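Forums > Laundry and Fabric Care > Folding and Storage > Black printed cloth, bunching and creasing

Large black printed cloth will not fold square, and what to do with a piece that has a flower on it

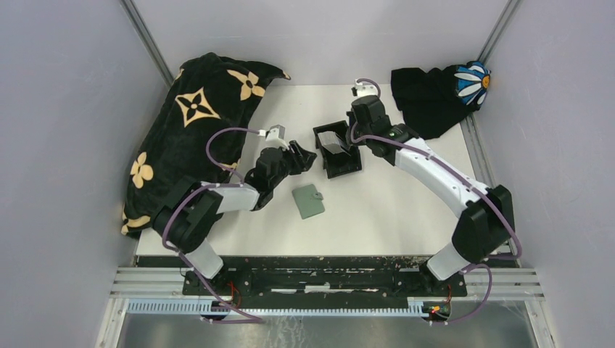
The black cloth with the tan floral motifs at left, the daisy piece at back right.

Asked by Judite Vilela, Oct 8, 2023

I have two black textile items to fold and store on a shelf with a usable depth a bit less than the length of my forearm. I would like a repeatable method for each.

Item 1 is the large cloth with tan flowers and a star shape printed on it. It is a light woven synthetic with a smooth face. The care label is gone. When I fold it in half and half again the layers creep against each other, and by the third fold the edges are out by the width of a thumb. If I leave it overnight it has relaxed into a mound and takes up most of the left side of the table. Ironing on the synthetic setting removes the creases but makes the creep worse, presumably from static.

Item 2 is a smaller black piece with a flower on it, white petals with a blue outline and an orange centre. I do not want to press on the flower or fold through it. At present it gets crumpled into a corner so that the flower sits on top, and the fabric underneath has picked up permanent-looking creases.

Specific questions:

1. Is there a fold sequence for slippery fabric that does not depend on keeping the edges aligned by hand?
2. Is rolling acceptable for the printed cloth, or will the print crack?
3. How should the second item be stored so the flower stays flat?

I have already tried a Stivico folding board. It is too small for item 1. I have not tried it on item 2.

2 answers

Answer 1, accepted

Your edges are drifting because you are halving in alternate directions. Each change of direction puts a new fold across layers that are not fixed to one another, and the error adds up. For a low-friction cloth, fold lengthwise only until you have a strip, then work along the strip from one end.

Procedure for item 1:

Clear the table fully. Spread the cloth face down with one long edge parallel to the table edge. Smooth from the centre outward with a flat forearm. Fingertips leave drag lines in this kind of fabric.

Bring both long edges in to the centre line so they meet without overlapping. Place a ruler or a length of dowel along each new fold and press down before going further. Fold in half again on the centre line. You now have a strip four layers thick, with the printed face outward.

Fold the strip from one end in panels slightly narrower than your shelf depth. Turn the last panel under and tuck it between the layers. The tuck is what prevents it opening into a mound overnight. If you stop with a loose end on top it will always creep back.

On static: iron at the lowest setting that works, let the cloth cool flat for 8 minutes, and fold with slightly damp hands. A white laminate or painted tabletop can be part of the problem. I lay an old cotton sheet underneath and the bottom layer stays where it is put. A flannelette sheet grips better than plain cotton.

On rolling: it depends on how the motif was applied. Rub the tan area between finger and thumb. If it feels the same as the black, the colour is in the fibre and rolling is fine. If you can feel an edge or a film, roll it with the print on the outside around a cardboard tube, and do not iron directly over it. Iron from the reverse or through a pressing cloth. I have a piece with raised printing that has been on a tube since February with no cracking. One sharply folded for the same period has a visible line.

For item 2, work backward from the flower. Lay the piece out with the flower facing up, and mark in your head a square around it with two finger widths of clearance. Nothing gets folded inside that square. Fold the left, right, top and bottom under, behind the square. The flower ends up on the top panel with flat fabric beneath it. Store it on top of the stack — never under the large cloth.

For the creases already there, hang it in a steamy bathroom before trying an iron. If the flower is a separate piece stitched or glued on, keep steam from an iron well clear of it until you know which. Glue can let go with heat.

Answer 2, from Teresa Pacheco

I'd just put it in a tub. I have the Lumitz 2 compartment one and chuck the slippery stuff in one half. It gets a bit creased but you shake it out. Flower thing goes in the other half on top.

Comments on Answer 1

Judite Vilela: Tested. The tan area has no edge that I can feel, so I have treated it as dyed. The lengthwise method gave a straight strip on the second attempt. First attempt failed as I had not put the sheet down. The tucked end holds. Have not started on item 2.

Teresa Pacheco: Does the tuck work for fitted sheets

Author of Answer 1: Only if you square the corners first. That is a separate question and there is a long thread on it, linked below.

Related questions

Fitted sheets: nesting the corners (1,574 views)
Removing a fold line from polyester satin
Kowalczyk drying rack, replacement feet
Can appliqué be steamed from the back?
Shelf dividers for tall stacks of table linen
Static on black fabric after tumble drying (601 views)
Givevham storage tubs: do the lids fit the older size?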